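発表者用メモ 「床の上の服の山をどうするか」
読み合わせ会(2026年1月)用 話す順に書いてあります。太いところはゆっくり。

はじめに(立ったまま、マイクの確認をしてから)

みなさん、寒いなかをお集まりいただいてありがとうございます。お茶がまだの方は、どうぞ話の途中でも遠慮なく立って取りに行ってくださいね。わたしの話は途中が抜けてもまったく困らない作りになっていますので。

きょうは服の話です。もう少し細かく言うと、たたんだ服と、まだたたんでいない服が、同じ床の上に並んでいる時間の話です。片づけの本を開くと、たいてい最初のページに散らかった部屋があって、次のページではもうきれいになっていますよね。わたしはあの二枚のあいだがずっと気になっていまして、一枚の服を手に取って、これはどこへ行くんだっけと考えている、あの何とも言えない時間のことを、一度ゆっくりお話ししてみたかったんです。

(ここで少し間をとる。うなずいてくれる人がいたらその人を見る)

この会に声をかけてくださったのはパトリシオ・フエンテアルバさんで、去年の会では台所の引き出しの話をなさいました。覚えていらっしゃる方も多いと思います。あのとき「引き出しは奥から手前へ使う」とおっしゃったのを、わたしは帰り道にずっと考えていて、家に着いたら夜中に引き出しを全部出してしまいました。翌朝の朝ごはんは大変でした。

一 床を使うこと

たたむ場所は机がいいのか、ベッドがいいのか、床がいいのか。これはもう、お好きなところでどうぞ、というのがわたしの答えなんですが、それだと話が終わってしまうので、床びいきの人間として少し床の肩を持たせてください。

床は広いです。それから、落ちません。ベッドの上で積んだものは、ちょっと腰かけただけで傾きますし、机だと端のほうの一枚が必ずすべっていきます。床に敷物を広げて、そこに座って、両脇に手が届く範囲を作る。編んだござのようなものでも、やわらかいマットでも、ふだん家にあるもので十分です。わたしは二枚重ねて敷いています。ひざが痛いので。

(笑いが起きたら待つ。起きなかったらそのまま進む)

座る向きも大事で、タンスや洋服だんすの扉がある家なら、扉を背にしないほうが楽です。できあがった山を持って、くるっと後ろを向いて立つ、というのは、若いころは何でもないことでしたけれど、いまは腰にきます。横に置いておけば、体をひねるくらいで済みますから。

二 山はふたつ

さて、いよいよ山です。わたしのやり方では、山はふたつしか作りません。たたんだ山と、これからの山。以前は、夏物、冬物、寝間着、よそ行き、直しに出すもの、と分けていた時期もあるんですが、分けているあいだに床がなくなってしまって、自分の座るところまで服に取られました。

たたんだほうの山は、背が高くなりすぎないうちに一度しまいます。厚手のものを上に置くか下に置くかは、毎回のように聞かれるんですけれど、わたしは手に取った順で積んでしまいます。おかげで、黄色や白の薄いものの上に大きな柄のものがどんと乗ったりして、見た目はでこぼこです。でもそれで困ったことがないんですね。しまうときにもう一度手に取るわけですし。
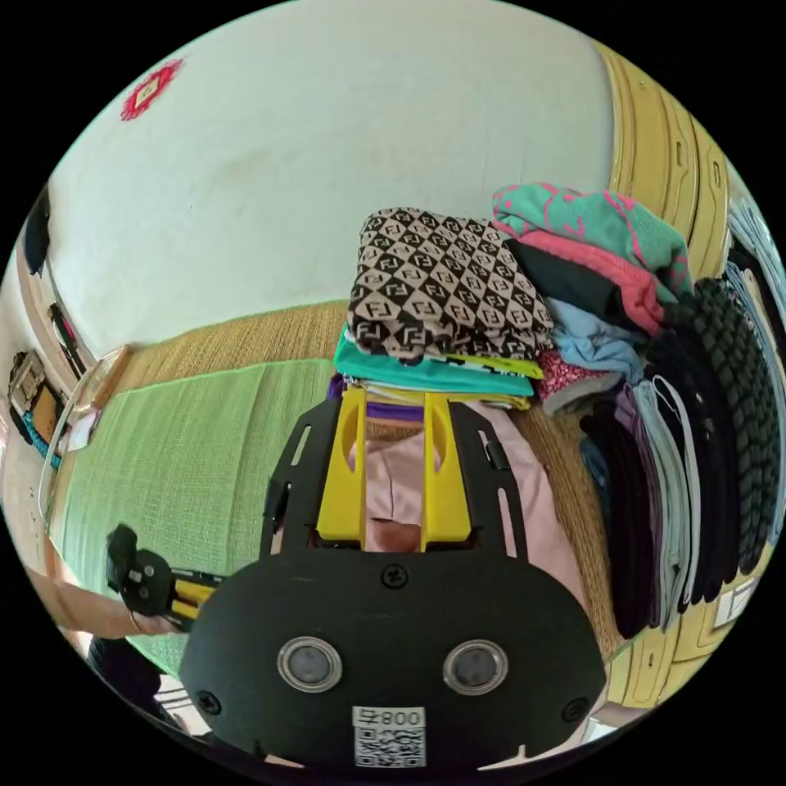 それから、これからの山のほうですが、こちらはどうか、整えようとなさらないでください。つい端をそろえたくなる気持ちはよくわかります。わたしの妹がまさにそれで、まだたたんでいないものをきれいにならべ直してから、あらためて一枚ずつたたみ始めるんです。見ていると二回たたんでいるのと同じで、夕方になっても終わりません。本人は楽しそうなので、わたしは黙ってお茶をいれています。

上から一枚取る。目の前に広げる。たたむ。隣の山へ移す。手順といえばこれだけです。目の前の、広げるための場所だけは、いつもあけておいてください。そこに次の一枚を置いてしまうと、もうどちらの山の仲間なのかわからなくなります。

(実演するならここ。持ってきた長袖を使う。時間が押していたら飛ばす)

三 かけるものと、たたむもの

洋服だんすにかけてあるものと、床でたたむものとの境目も、よくご質問をいただきます。これは前にバウティスタ・ルセロさんと長いことお話ししたことがありまして、あの方は、迷ったらかける派です。わたしは、迷ったらたたむ派です。電話で一時間ほど話して、どちらも譲らず、最後は煮物の味つけの話になって終わりました。

ルセロさんの言い分にも、なるほどと思うところはあるんです。黒や灰色の濃い色の服は、たたんで重ねてしまうと、どれがどれだか見分けがつかなくなる。かけてあれば、袖のところで手触りを確かめられる。ぼこぼこした生地や、しぼりのような生地のものも、上に物を乗せたくありませんから、そういうものはわたしもかけるようになりました。ですから、いまは少しだけルセロさんの側に寄っています。ご本人にはまだ言っていません。

逆に、子どもの服や小さなものは、かけると肩が浮いてしまって、扉を閉めるたびに落ちてきます。小さいものこそ、たたんで、重ねて、引き出しへ。うちでは、下の段の手前と決めています。

四 数をかぞえない

わたしは一度だけ、家じゅうの服を数えたことがあります。上着から靴下まで全部で198点ありました。靴下は2枚で1点にしてもです。数えた晩は反省して、100点まで減らすぞと紙に書いて冷蔵庫に貼りました。翌月になって33点を手放したところで、急に寒い日が来て、手放したばかりの毛糸のものが恋しくなりまして、紙をはがしました。

減らすことがいけないと申し上げたいのではないんです。ただ、数を目標にしてしまうと、手に取った服の顔を見なくなるんですね。この青緑のはまだ着るかな、とか、この柄は娘が小さいころによく着ていたな、とか、そういうことを考えながらたたむのが、わたしには性に合っています。時間はかかります。かかってもいい日にやることにしています。

(声が小さくなりやすい箇所。少し前を向いて)

五 途中でやめるとき

山がふたつ残ったまま、電話が鳴る、鍋が吹く、人が来る。かならずあります。そういうとき、わたしはたたんだほうの山だけ先にしまって、これからの山はそのまま床に置いて立ちます。残っている山が一つなら、戻ってきたときに迷いません。

人がいらしたときに恥ずかしいという方は、大きな布を一枚かけておくといいですよ。うちでは古いシーツをかけています。猫のいるお宅では、まちがいなくその上で寝ますので、そこはあきらめてください。

おわりに

次の会は2月です。どなたか、かける派の代表としてお話しくださる方がいらしたら、帰りにフエンテアルバさんまでお声がけください。わたしは客席で聞く側にまわって、せっせとうなずきます。

ご質問の時間にします。裁縫のことは本当にわかりませんので、ボタンつけの件は前の列の方に聞いてくださいね。

(残り時間が少なければ質問は二人まで。敷物と長袖を忘れずに持って帰ること)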